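Patolura week 4, sort of

2019-09-24

Quick one before I lose the thread. Finally got the planner and the perception node to agree on what time it is. Sounds dumb. It was two days.

Short version: depth stamps were coming from the driver, joint states from the control box, and the two clocks drifted apart. So every object pose got transformed with the arm where it used to be. You'd see a target slide sideways while the arm moved, then slide back when it stopped. I blamed calibration. Recalibrated both wrists. Twice. Alina Sandu looked at my plot for maybe ten seconds and said "that's latency." Yep.

Fix is in Bamer now (our little message layer, for anyone new here). Everything gets stamped on arrival at one machine, then shifted by a measured offset. Left side was 8 ms, fine, whatever. Right side was 202. No wonder.

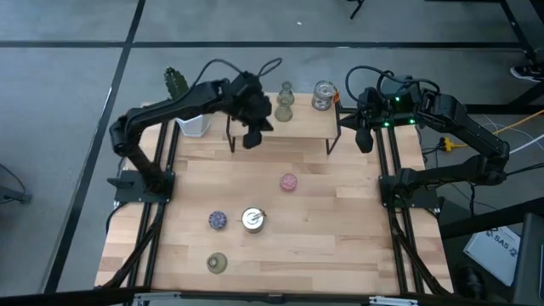

The collision model is the next headache. Wunov, the planner, treats each arm as a chain of capsules and the world as boxes, and that's fast, but the cables are not in there at all. Nothing. I'd been padding the upper links by a few centimeters and calling it done. Look at the black cable looping up over the left arm though — no capsule that size is going to cover it unless I make the arm so fat it can't get near the little shelf at the back. And then the two grippers working over that shelf at the same time, one at the right end of it, is exactly where fat capsules give you "no path found." So I'm trying a soft cost for the loop insted of a hard shape. Early days.

Glass is still bad. Depth goes right through the clear jar and comes back with table, or junk. The paperweights do ok. Current hack: mask from the color image, then fit a cylinder to the outline and ignore depth inside it. Ugly but the poses stopped jumping.

Ran the planner overnight on recorded starts, sim only. 1,732 queries, 4 timeouts, all of them handoffs across the middle. I can live with that for now.

Still to do:
replay tool needs a pause button, badly
move the offsets out of the code and into a config file
ask the Avram people if their IK solver handles joint limits now, it didnt last time
write down the calibration steps before I forget them again

More when the soft cost thing works or doesn't.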